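Meinecke Museum of Paper and Print
Learning Pages for Young Visitors

How Is Paper Made?

Paper is part of nearly every day. It is in your schoolbooks, your cereal box, the tickets in your pocket and the tissue you use when you sneeze. These pages explain where paper comes from, how it is made and what happens to it after it has been used. Words in the list at the end may be new to you.

What is paper?

Paper is a thin mat of tiny threads called fibers. Most of the fibers used today come from wood. They are so small that you need a magnifying glass to see them well. If you tear a piece of paper slowly and look closely at the torn edge, you may notice a soft fuzz. Those are the fibers pulling apart.

Before there was paper

People in ancient Egypt wrote on papyrus, a material made from a tall plant that grows beside water. Strips of the plant were laid side by side, covered with a second layer and pressed. In other places people wrote on clay, animal skin, bark or silk. Papermaking as we know it began in China. The early papermakers used bark, old rags and worn fishing nets.

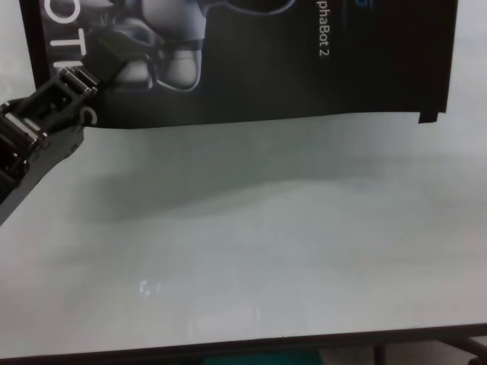

From tree to pulp

At a paper mill, logs are first stripped of their bark and cut into small chips. The chips are then cooked with water and chemicals, or ground up by machine, until the fibers separate. The result is a wet, lumpy mixture called pulp. It looks a little like oatmeal. Brown pulp may be used for bags and boxes. Pulp for white paper is cleaned and brightened first.

From pulp to sheet

The pulp is mixed with a great deal of water and spread over a moving screen. Water drains through the holes and the fibers settle on top, crossing over one another in a thin layer. Rollers press out more of the water. The sheet then travels over heated rollers until it is dry, and it is wound onto a very large reel.

At the museum, visitors make paper by hand in the Pavberg Room. Each group uses a wooden frame with a screen, called a mold, and may make up to 30 sheets in one visit. The sheets are left to dry and can be collected later.

Why are some papers stiff?

A thicker layer of fibers makes a heavier, stiffer sheet. Card is made this way, or by gluing several thin layers together. The cardboard in a shipping box has a wavy layer in the middle. The waves hold the two flat layers apart and help the box carry weight.

Some card is coated to make it smooth, so that printed colors look bright and sharp.

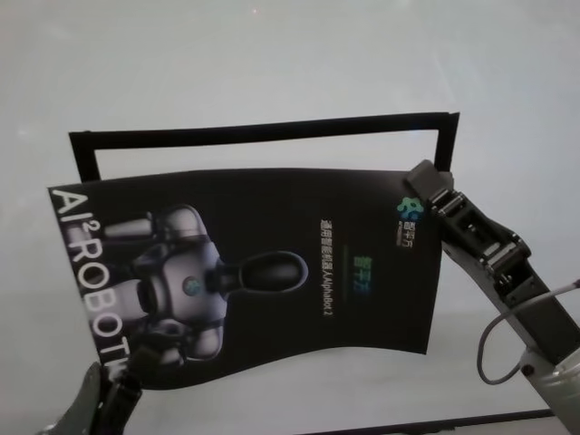

Paper also changes with the air around it. Fibers take in moisture and swell, and they shrink again as they dry. When one side of a sheet swells more than the other, the sheet curls. Our collection of 3,000 printed sheets is stored in rooms where the air is kept steady.

Using paper again

Old paper can be mixed with water and turned back into pulp. Staples, glue and ink are removed, and the clean pulp is made into new sheets. The fibers become shorter each time, so paper cannot be recycled forever. New fibers are often added to keep it strong.

Words to know

Fiber: a tiny thread
Mill: a building where paper is made
Mold: a frame with a screen, used to make paper by hand
Pulp: wet fibers ready to be made into paper

Text by Oluwatosin Shehu, Learning Department. Teachers may request printed copies of these pages at the front desk.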